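# Looking after old family papers and medals at home

If you've inherited a biscuit tin of letters, ration books and somebody's campaign medals, hooray! You've got a little archive, and it doesn't take much money to keep it going for another generation.
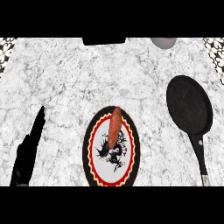 Start by clearing more space than you think you'll want, and wash your hands with plain soap. Dry them well. Cotton gloves look the part but they make you clumsy, and they snag on torn edges (I ripped the corner off a 1916 pay book that way and I'm still cross with myself). Clean, dry fingers are better for paper. Save the gloves for metal.

**Folded letters**

Don't force them flat! Old creases crack if you rush. Open each one as far as it wants to go, lay it between two sheets of plain white blotting paper and put a heavy book on top. Leave it until Friday, or whenever you next have a quiet evening, then try again. My great-uncle's letters from the Salonika front took 3 goes and came out beautifully – you can read every word, even the grumbling about the mules.

**Rusty pins and paper clips**

Slip a bit of thin card under the clip first, so that it's the card that gets scratched. Ease the clip open with a blunt butter knife. Never pull it along the page.

**Medals**

Please put the metal polish away. Every rub takes off a little of the lettering on the rim, and the name and number are what make the medal your family's. A soft brush is plenty. Keep ribbons out of the sun; they fade quicker than you'd believe.

**Photographs**

Write on the back in soft pencil, very lightly, with the picture face down on something hard and smooth. No biro, no sticky notes, and no sticky tape anywhere near them. Ásdís Hafstein passed me a lovely trick for group portraits: lay tracing paper over a photocopy, draw round the heads and put the names on that.

**Where to keep it all**

The loft is too hot in summer and the garage is damp, so use the bottom of a wardrobe on an inside wall. Acid-free folders in a lidded box are ideal. I check mine every April for silverfish, and I always end up sitting on the bedroom floor for the whole afternoon, reading.

Number the folders in pencil and keep a list somewhere else. Mine lives in the kitchen drawer with the spare keys.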